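The Sink Month Report

Well, October was Sink Month at Gindiment, and I have to say it was my favorite of all the household months so far (yes, including Linen Closet Month, and you know how I felt about that one!). If you missed it, the idea was simple. Pick one spot in the kitchen, the sink and the two feet of counter on either side, and look after it every day until the month ran out. No remodeling, no new cabinets, just washing up and putting away.

We got 398 replies to the sign-up note, and the mail has been wonderful. So many of you wrote in with photos and complaints and drawings of your drain boards that I've been reading them at breakfast. I can't fit them all in, but a few things came up again and again, and I want to get them down before we all disappear into holiday baking.

The big one was the double sink. I had no idea people felt so strongly! Half of you love having two basins and the other half can't fit a roasting pan in either one. I'm firmly in the first camp. My habit is bowls and cups on the left, anything sharp or greasy on the right, and I stick to it even when I'm tired. It means I always know which side I can put my hand into without looking. One reader on Toven Street does it exactly the other way around, which is fine, as long as everybody in the house knows the rule.

Knives deserve their own paragraph. Please don't leave them lying under suds. Wash a knife by itself, hold it by the handle with the blade pointing away from you, wipe from the spine, rinse, dry it and put it away before you start on the next thing. I love a knife with a bright handle for this very reason – it's so much easier to spot among the spoons.

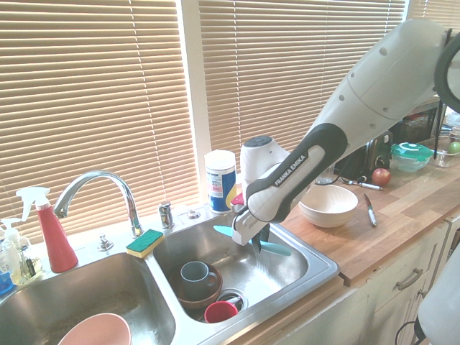
Where should the sponge live between washes? Somewhere air can get at it, like the divider or a small rack, after you've squeezed it out well.

A teal knife, a pink bowl and a green and yellow sponge make a cheerful sink, and cheerful was a word that turned up in a lot of your letters. Color really does help with the job. Several of you have gone over to one color for raw meat and another for vegetables, and a family at the Wikström Apartments gave each kid a bowl in a different color so there's no arguing over who left what in the basin. I'm stealing that.

Next, bottles. My own sink deck had become a parking lot – dish soap, hand soap, glass cleaner, the stuff for the stove, a second bottle of the stuff for the stove. I cut it down to 2 spray bottles and a canister of wipes and the difference was enormous. A few notes from doing it:

Keep sprays at the far end of the deck, away from where you rinse food.

If you mix or refill anything, label the bottle right then. You will not remember in three weeks. I certainly didn't.

Never combine leftovers from different cleaners to save space. Use one up, then open the next.

Wipe the ring under each bottle when you wipe the faucet. Those rings are stubborn once they set.

Speaking of faucets, a tall gooseneck is a joy for filling stockpots, but it does splash if you run it full blast into a shallow bowl. Turn it down and tip the bowl a little. For the water spots, a dry cloth at the end of the evening does more than any product I've tried, and it takes no time at all.

And blinds! If your sink is under a window, as so many are, the slats catch grease and spatter faster than anything else in the room. Close them flat, go over them with a barely damp cloth, flip them and do the other side. I left mine for a whole summer once and it took 2 evenings and an awful lot of muttering.

The Sink Month checklist has now been downloaded 3,000 times, which made me spill my coffee. It's staying up on the Gindiment page, with the Vurinus drain guide right beside it for anybody whose right basin gurgles when the left one empties (mine does).

Next up is the spice shelf. Start sniffing your paprika, and send me the oldest date you find on a jar.

Posted November 6, 2018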